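The Long, Slow War on the Kitchen Table

My grandmother's table in Karkstead had one job for most of the day and another at six in the evening. Between meals it held bread dough, tax forms, a sewing machine and at least one cousin who was supposed to be doing fractions. At six it was cleared with a kind of violence. Things were swept into drawers that could no longer close, and we ate with flour in our elbows.

I thought of that table last spring, when I moved for the fourth time in as many years and discovered that the only piece of furniture I owned that anyone wanted was the table. My sofa went to the curb. The bookcase fell apart on the stairs, as bookcases of its class are trained to do. But three separate people asked what I was planning to do with the table, in the voice you use to ask about a sick relative's house.

For a thing with a flat part and some legs, the table has been through a lot of theories. In the 1950s the home magazines wanted it in an alcove. Twenty years later they wanted it round, so that the children could feel equal, and the children used this equality to kick each other from all sides. Then came the kitchen island, which promised to end the table for good and mostly ended good posture. You can't sulk properly on a stool. Your feet don't reach anything. 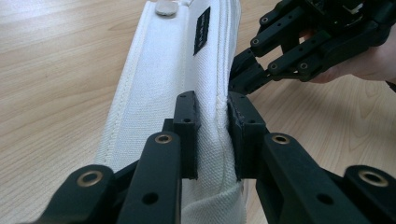
Tables are hard on whatever is put on them, and the household goods trade has made a nice living from our worry that it's the other way around. I grew up with felt under the cloth, a cloth under the plastic, and place mats on top of the plastic, so that by the time your plate landed it was well on its way to the ceiling light. Cloth on bare wood still strikes me as slightly daring. A padded white canvas thing lying across a pale tabletop, with its stitched seams and its small black label, would have sent my grandmother looking for something to put under it. She believed wood could be bruised by looking at it, and she kept a sheet of cardboard in the pantry for emergencies.

The daring style has won, at least in the stores. I spent an afternoon in the showroom at Zindholm, out past the ring road, where the tables are arranged by mood. There was a mood called Gather and a mood called Harbor. Gather cost more. I asked a saleswoman what the difference was and she said that Gather had a softer edge, then ran her hand along it to prove the point, and I ran mine along it too, and for a moment we both stood there petting a table.

The makers, naturally, have noticed that we don't only eat. A desk is a table with a hole in it, and for a good while now the two have been drifting together. Odoi sells a dining model with a drawer "for the workday," a phrase that made me want to lie down. Vevbridge has one that goes up and down at the touch of a button, so you may stand for your soup. The catalog promises a lifetime of 2,000 lifts. I did the math on that over lunch and found it oddly personal.

What the new tables can't seem to decide is whether to be proud of the cables. Some hide them down a leg. Some have a trough, which fills with crumbs and becomes a sort of nature reserve. Most just drill a round hole near a corner, fit a collar to it and hope you own something with a plug.
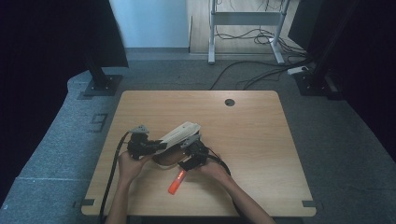 The modern tabletop: rounded corners, pale grain, and a place for the cord to go.

I put the question of the hole to a friend who repairs furniture, mostly for people who have set hot things on it. He has fixed scorch marks shaped like irons, like waffle makers and, once, like the state of Ohio. He has no feelings about the hole. What bothers him is the finish, which on a cheap table is thinner than the guarantee it comes with. He charges 200 dollars to sand and oil a top, and tells every customer to wait 17 hours before setting anything down. I asked why 17. He said that if you tell people a day, they wait until dinner.

My own table is pine, badly made, and wobbles toward the window. The folded paper under the short leg is a parking ticket I did pay. On one side there is a row of dents where a previous owner's child went at it with a fork, and I have grown fond of them, though I always seat guests at the other side.

It holds the mail now, and a lamp, and the laptop I'm typing on. At six I'll have to move all that. The drawers are already full.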